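The Arkholm Timetable, by Waltraud Gerlach
Kirnelmont, paperback, 426 pages
Reviewed Tue 14 January

Gerlach's second crime novel has one setting, a ferry office in the harbor town of Arkholm, and one question: who changed the sailing times on the night the clerk Vogler drowned. The book is built as a procedural. Each chapter covers a single shift, is headed with the name of the person on duty, and stays inside what that person could know.

The method holds up well for the first two thirds. Clues are placed in plain view, usually in the shift log, and I could trace all but one of them on a second reading. The exception is the spare key. It is used in chapter 9 and first mentioned in chapter 11, and the later mention reads like a repair.

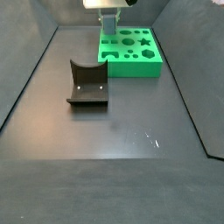
Dialogue is short and functional. Characters speak in much the same register, so the chapter headings do a lot of work. Inspector Urnero is the one clear voice — slow, literal, fond of asking for the same statement twice — and the interviews he conducts are the best pages in the book.

Pacing is less even. The body is found on page 4, the second suspect does not appear until page 290, and the stretch between them leans on town history that has little bearing on the case. A cut of two chapters would cost nothing.
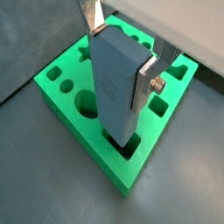
The solution is fair. It depends on a tide table printed in full near the front, and a reader willing to check the figures can reach the answer before Urnero does. The motive is thinner and arrives in a letter, a device Gerlach also used in her first novel.

Production is adequate. The type is small, the map is legible, and the binding on my copy cracked at the midpoint. The cast list at the back should be read last, as it gives away a marriage.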